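SPOTS, HEARTS AND A TREE FOR CUPS
The Lozano Page for Quick Readers, number 17

Patterns today! Also cups. They go together better than you'd think. Grab a pencil, you'll need it near the end.

Quick words first. A pattern is a shape that comes back again and again. A goblet is a cup that stands on a stem and a foot. OK. Look.
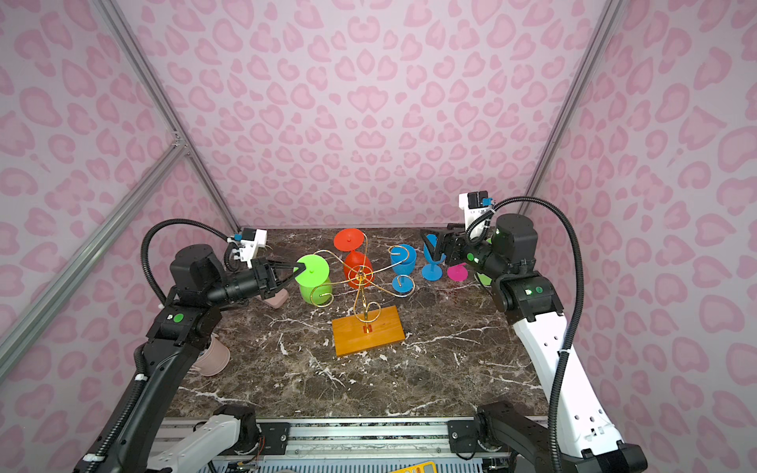
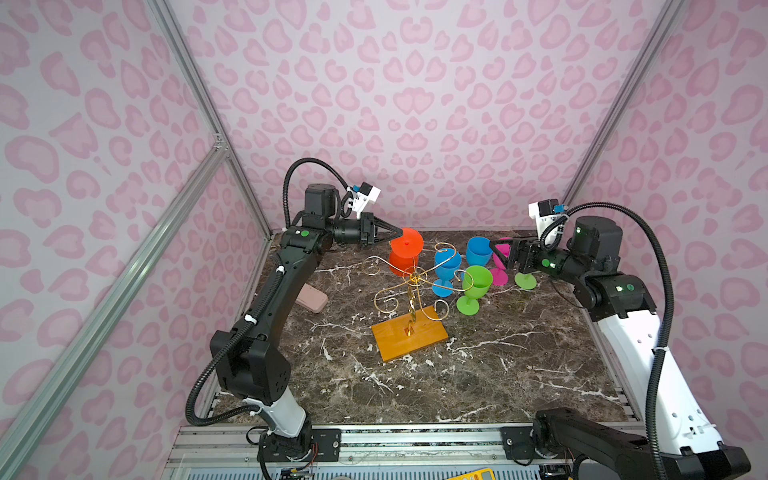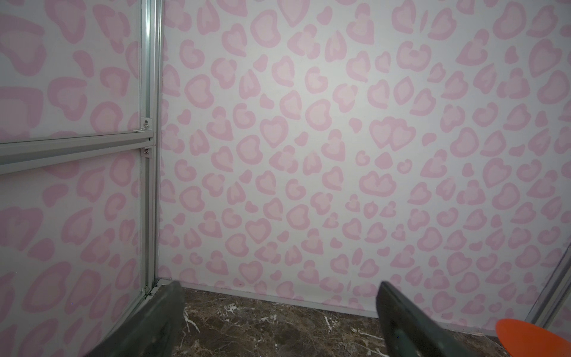

Pink spots in all three. The gold cup tree is in the second one.

LENAR, October

Start with the walls. Leopard spots, sort of. But look closer, lots of them are hearts! A real leopard doesn't have hearts (well, now and then a spot comes out a bit heart shaped, but not on purpose). Somebody at a desk drew these.

Real leopard spots have a name. Rosettes. Say it: ro-ZETS. It means little roses. A rosette has a dark broken ring on the outside and a softer color in the middle. In the third picture you can see the pink kind, darker pink outside, lighter pink inside. Same idea as the cat. Different color.

Why do leopards have them? Hiding. Sun comes down through leaves and makes blotches of light and dark on the ground. Leopard lies down in the blotches. Very hard to see. A pink leopard would have a much harder time, unless it lived in this corner.

HOW DOES THE PATTERN GO ON AND ON?

Big secret of printing: the artist does not draw every spot. No way. Think of a roll of wall covering with 2941 spots on it. Your hand would fall off.

So the artist draws one block. Just one. Then the block gets printed again, and again, next to itself, up and down and sideways. This is called a repeat. The tricky part is the edges. A spot that goes off the right side has to come back in on the left side, so the peices meet up.

Sometimes the block gets flipped too, like in a mirror. Check the back wall in the first picture. Mirrored! Find a curly blotch, then hunt for its twin facing the other way. Once you find one pair you can't stop.

And one more thing. Spots on a side wall can look bigger than spots on the back wall. Closer things look bigger. Hold your thumb up to one eye and it can cover a whole house.

THE TABLE HAS A PATTERN AS WELL

Dark brown with white veins. That's a marble pattern. Real marble is rock. Long ago it was a different rock, limestone, and it got squeezed and heated deep underground. Other stuff got mixed in and made streaks, and we call the streaks veins. Like the veins in your arm, but no blood.

Marble veins don't repeat. They wander. But people love the look, so they print it on all kinds of things, and then it does repeat if you look long enough. Try it at home on a kitchen counter. Can you find the same squiggle in two places? Probly printed!

NOW THE CUPS

Green goblet, blue goblet, both in the first picture. A goblet has three parts.

Bowl. Holds the drink.
Stem. The thin bit you hold.
Foot. The flat bit at the bottom. Wide, so it doesn't tip.

Wide foot is important. Try standing a pencil on its point. Now try standing a plate flat. See? Wide wins.

The second picture has a red plastic cup. Plastic is good for kids' cups, drop one and it usualy just bounces. Glass, not so much.

A TREE WITH NO LEAVES

The gold thing is a cup tree. Trunk in the middle, arms coming out, and cups can go on the arms. This one is wire, and the trunk is twisted. The arms end up in curls. A curl like that is called a scroll, after old rolled-up paper.

Cup trees save room. A cup on a table takes up table. A cup on an arm takes up air, and there's plenty of air.

Loading one: go side, then other side. Don't put them all on the left. Same as a seesaw.

YOUR TURN

Make a repeat. You need 1 square of paper, 3 crayons, scissors.

Draw a spot in the middle. Don't touch the edges yet.
Cut the square down the middle, top to bottom. Swap the halves. Tape the back.
Now there's a gap in the middle again. Fill it with more spots. Hearts if you like.
Cut side to side, swap, tape, fill again.
Done. Copy it a few times and line the copies up. The spots should join.

If they don't, you taped one half upside down. Happens a lot. Start over, it's quick.

Next page: stripes. Zebras, socks and the old awnings on Skudar Street.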